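Arbeitsmittel absetzen, wenn der Arbeitgeber einen Teil erstattet?

Frage von Wolevbridge, November

Ich bin angestellt und habe mir dieses Jahr Werkzeug für 359 Euro gekauft, das ich fast nur beruflich nutze. Mein Arbeitgeber hat mir davon einen Teil steuerfrei erstattet. Kann ich den Rest in der Steuererklärung angeben, oder ist das mit der Erstattung erledigt? Die Rechnung habe ich noch, sie läuft auf meinen Namen. 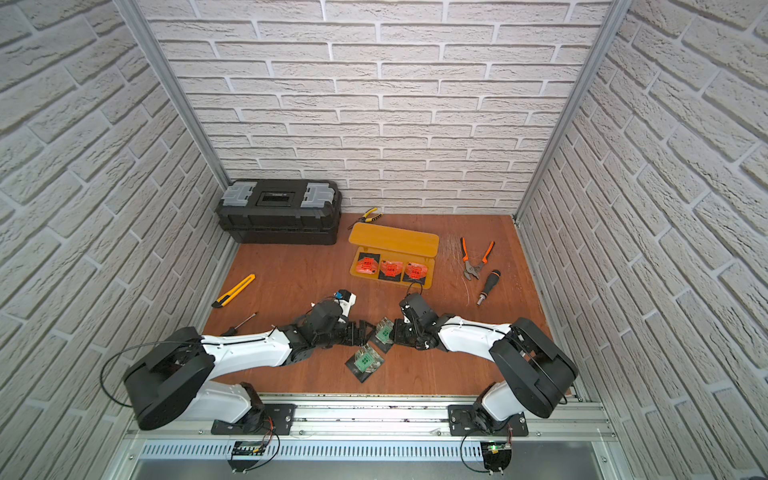 2 Antworten

Drarkon
Würde ich einfach komplett eintragen. Das Finanzamt meldet sich schon, wenn was nicht passt. Bei mir kam noch nie eine Rückfrage.

Unnur Fogh
Bitte nicht komplett eintragen. Was steuerfrei erstattet wurde, musst du abziehen, nur den Rest kannst du als Werbungskosten ansetzen. Die Angaben gehören in die Anlage N zu den Arbeitsmitteln. Bei dem Preis geht das im Jahr der Zahlung in einer Summe, auf mehrere Jahre verteilen musst du nichts.

Prüf aber vorher, ob du mit allen Werbungskosten zusammen über den Arbeitnehmer-Pauschbetrag kommst. Liegst du darunter, ändert sich an der Steuer nichts — der Pauschbetrag wird sowieso abgezogen. Fahrten zur Arbeit und Homeoffice-Tage zählen mit.

Falls du das Werkzeug auch privat nutzt, den privaten Anteil herausrechnen. Die Rechnung aufheben, einreichen musst du sie erst auf Anforderung.
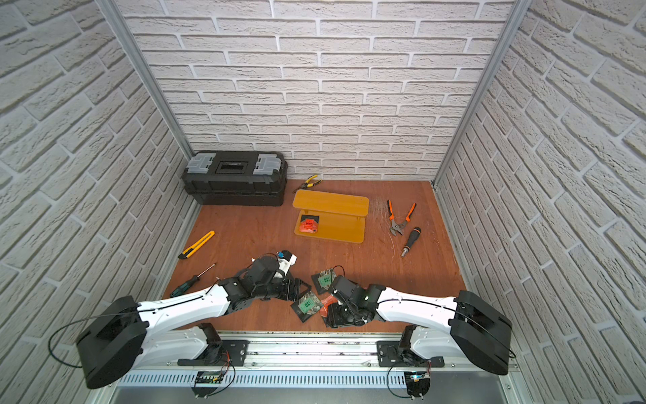 Team Lohn & Steuern, Trekenetti-Hilfeforum

Nachtrag von Wolevbridge, 18 Uhr
Danke, dann ziehe ich die Erstattung ab. Mit dem Arbeitsweg bin ich über dem Pauschbetrag — es lohnt sich also.

Diese Frage wurde 310-mal aufgerufen. Beiträge im Forum ersetzen keine Steuerberatung.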